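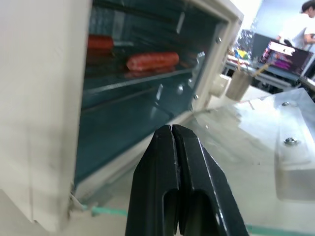 Kirklow's newest kitchen has been open since the start of the year and has yet to serve anyone lunch. It occupies the back half of a former carpet showroom on Altmont Road, where a small firm called Bistex is teaching a robot to do the sort of cooking most of us manage by the second week of university. The current lesson is the toaster oven, a little white one, with two red sausages on the rack and a door that hangs open in front of the gripper's closed fingers. Lengths of green tape mark the table. The sausages have had more attention this month than most of the staff.

The job is to gather examples. A person steers the arm through a task from start to finish, the cameras and the joint readings are saved, and the result is called an episode. Then everything is put back, slightly differently, and the person does it again. By the close of play on Friday the firm had 403 episodes involving the oven, of which 38 have been thrown out. The learning system, known in the building as Yen, gets the rest.

"People come in expecting to see it think," said Feng-yi Hsu, who runs the collection. "What they see is Hok-lam opening an oven door."

There are two Hok-lams. Hok-lam Yu drives the arm in the mornings and Hok-lam Shek in the afternoons, and the log files distinguish them by surname after an unhappy fortnight in which they didn't. Yu is quick and tends to go straight for the handle. Shek comes in wide and slow, like a man parking a caravan. Hsu wants both, on the grounds that a system shown only one way of opening a door will be lost the first time the door is somewhere else.

The rejected episodes make better reading than the accepted ones. Tsung-han Man, who checks each recording before it goes into the set, keeps a short note beside every one he strikes out. Eleven words is a long entry. "Door shut on finger" appears several times, as does "sausage left", which covers a range of departures. One says only "no".

Fumbles are not always binned. If the driver misses, backs off and gets it right on the second go, the episode stays in and is tagged as a recovery. Man would like more of these, but asking a skilled operator to be clumsy on purpose produces, in his words, "amateur dramatics". The useful mistakes are the ones made just before lunch.

Bistex has set itself a target of 100 recoveries by April. It is behind -- the Hok-lams have got too good.

Wen-hsiung Chow, who founded the firm and still takes a turn at the controls when somebody is off sick, was asked whether a kettle might have been an easier place to begin. He said they had done the kettle. They had also done a drawer and a jar with a screw lid, and the jar is not discussed. The oven was picked for its door, which swings down and gets in the way of everything that follows, and so forces the arm to plan its route.

Yen's own attempts are run in the evenings, 4 at a time, with a person standing by the stop button. Chow would not give a success rate. He did allow that it now opens the door more often than it closes it.

Visitors can see for themselves on Sat 4 March, when the showroom opens from ten until three and members of the public may try driving the arm. Their episodes will be recorded, if they agree to it, and Man will be reading them afterwards. Children under twelve need an adult with them. Tea will be made by hand.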